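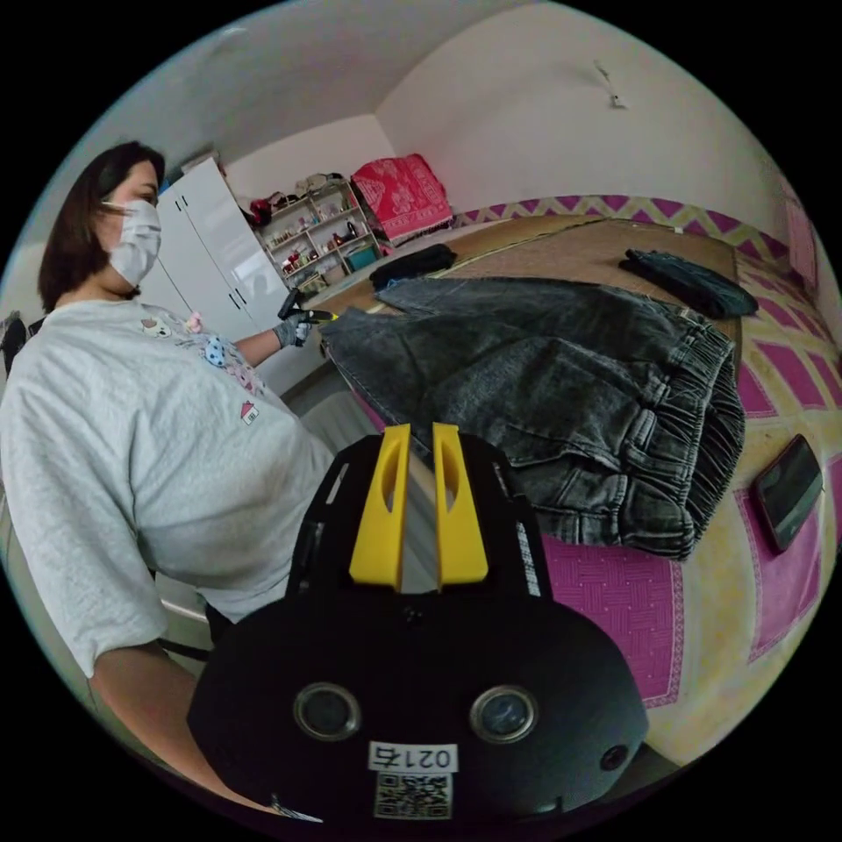 Section 2: Wearing the Jullel headscarf to work

Read your employer's dress rules first. Gretholm dropped its ban on head coverings in December, and other offices are still thinking it over.

1. Put on the undercap. Hairline in, ears your choice.
2. Drape the scarf with one end longer than the other. Both ends will claim to be the long one.
3. Pin under the chin. Use the magnet, not the straight pin, if you value your thumb.
4. Bring the long end over the opposite shoulder and tuck.

Note: The written request (Form 13) goes to personnel, not to your supervisor. Supervisors have opinions – personnel has a filing cabinet.

Caution: Keep magnets away from key cards. Sarla Shukla was locked out of the Dalisay building on the first morning she was officially allowed in it.

5. Keep a copy of the approval letter in your bag. Limit it to 200 words; Assunta Longo's ran to 2000 and is still being read.

Revised 27/01/2018

13 shares
2 comments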